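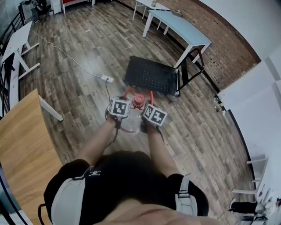 Water jug

A water jug is a portable container used to store, carry and pour drinking water. The term covers anything from a small pitcher kept on a table to the large bottles delivered to offices. In American usage it most often means a closed plastic container with a screw cap and some kind of handle.

Materials

Early jugs were made of fired clay, and unglazed clay is still used in hot, dry regions. A little water seeps through the wall and evaporates, which cools what remains inside. Glass jugs came into wide use for bottled spring water, usually carried in wooden crates to protect them from knocks. Most modern jugs are plastic. Clear, rigid types are often polycarbonate or PET, while cloudy, softer ones are usually polyethylene. PET is light and cheap but can warp if filled with very hot water. Polyethylene takes rough handling well, though it may give water a faint taste when new.

Handles and caps

Handles are either molded into the body or made as a separate part. A molded handle cannot come loose, but it takes up space inside the jug and can be hard to clean. Separate handles clip around the neck or fold over the top, and can often be replaced when they crack. Caps may be threaded, pressed on or fitted with a smaller pouring spout. Larger camping jugs often have a tap near the base so that they can be laid on their side and used without lifting. A second, smaller opening lets air in and keeps the flow steady.

Weight and carrying

Water weighs a little over eight pounds per gallon, so a five-gallon jug holds more than 40 pounds before the container itself is counted. Jugs of this size are usually moved on carts or hand trucks when there is any distance to cover. When lifting by hand, it is easier to keep the jug close to the body and bend at the knees. Half-full jugs are awkward in their own way — the water shifts as the carrier walks and pulls the load to one side.

Regional use

In the hill town of Tratska, household jugs were filled at a public spring until piped water reached the upper streets. The spring served 3,075 residents at its busiest, and a stone ledge beside it was cut to the height of a loaded cart. The neighboring village of Gistard kept a similar spring, with about 300 regular users in summer. Jugs sold at the Trulau market had a wide shoulder and a narrow base, a shape that fit the rope slings used on the steep paths. The Vukadinović pottery made them in two sizes. Both springs are still open, and Tuesday remains the customary day for cleaning the basins.

Cleaning and storage

Jugs for drinking water are washed with dish soap and warm water, rinsed well and left open to dry. Caps and taps need separate washing, as the threads collect dirt. Filled jugs should be kept in a cool place out of direct sunlight, which encourages algae in clear containers. Tap water stored at home is commonly replaced every six months. Containers that have held fuel or cleaning products should never be reused for drinking water.

See also: Canteen, Carboy, Jerrycan, Pitcher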